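Section 4. Opening the tower and changing the hard drive

Applies to donated and second-hand desktop towers prepared on the Plomen bench. Revised in August by Karabo Tshabalala, with corrections from Afia Odoi.

Read this before you start. The leaflet that comes with the Brilteck tool kit claims a drive swap takes 2 minutes and needs no tools. We have never seen it done in that time on an old tower. Allow 30 minutes for your first one, and keep a screwdriver close, whatever the word "tool-free" on the box is supposed to mean.

4.1 Before you open the case

1. Shut the computer down from its own menu. Holding the power button is for machines that have stopped responding.

2. Switch off at the wall and pull the power cord. Then pull everything else: monitor, keyboard, network.

3. Press the power button once with the cord out and wait for any fan to stop.

4. Lay the tower on its side with the removable panel facing up. Check that the surface under it is level. If your bench top is ribbed metal, sweep the grooves first, as screws collect there.

5. Touch a bare metal part of the chassis before you reach in. Wrist straps are fine if they are connected to something. Many are not.

CAUTION: Never open the power supply. The label on it means what it says, even on a unit that has been unplugged all night.

4.2 Finding your way around

6. Take off the side panel and put it somewhere you won't step on it.

7. Find the power supply, then follow its cables to the board. Yellow, orange, black and red wires are usual. Don't rely on color alone to decide what a plug is for; read the shape of the connector.

8. Find the drive. In many small towers it sits in a metal cage and is held by plastic rails or a plastic carrier, often blue. Blue is meant to tell you "this part moves." Treat that as a hint. Plenty of blue parts, the monitor socket for one, have no business moving at all.

NOTE: Afia would like it known that the diagram in the Jamelby parts catalog shows the cage upside down compared with half the cases we get. She is right. Look at the case you have.

4.3 Taking the old drive out

9. Unplug the data cable at the drive end. Pull on the plug and leave the cable alone. Some have a small metal clip that must be pressed first.

10. Unplug the power connector. It will be stiff. Rock it gently along its length, never up and down.

11. Squeeze or slide the plastic latch, depending on the type, and draw the drive out in a straight line. If it jams after the first half inch, stop and look for a screw. Somebody before you may have added one.

12. Write the case number on masking tape and stick it on the drive, away from the maker's label. Put it in the Xavier tray. Don't stack drives.

CAUTION: Cut a cable tie only if it is in your way, and point the cutters away from the wires.

4.4 Fitting the replacement

13. Move the plastic rails from the old drive to the new one if they are separate parts. Compare the two side by side before you throw anything out.

14. Slide the drive in until the latch holds. We are told to listen for a click. Old latches often don't give one, so tug the drive lightly instead.

15. Reconnect data, then power. Tuck the cables clear of the fans.

16. Leave the side panel off until the computer has found the drive, but keep your hands out while it is running. Roughly 1 case in 11 needs a connector seated again, and it is tiresome to learn this with the panel screwed on.

17. Once the drive shows up, shut down, unplug and close the case.

If the new drive runs above 40 degrees Celsius with the computer doing nothing, check for a cable lying against a fan before you blame the drive.

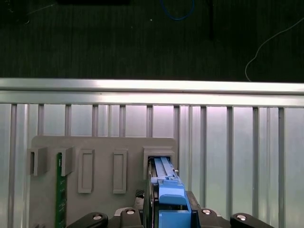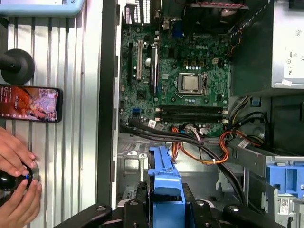
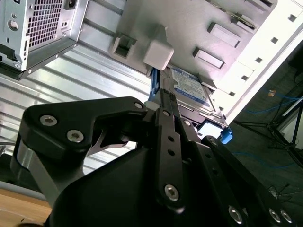
Can I put a solid-state drive into a bay made for a full-size hard drive?

In most cases you can, with an adapter bracket that brings the smaller drive up to the width of the bay. Check that the screw holes match and that the data and power cables still reach. Ignore any bracket sold as "universal" until you have tried it in your own case.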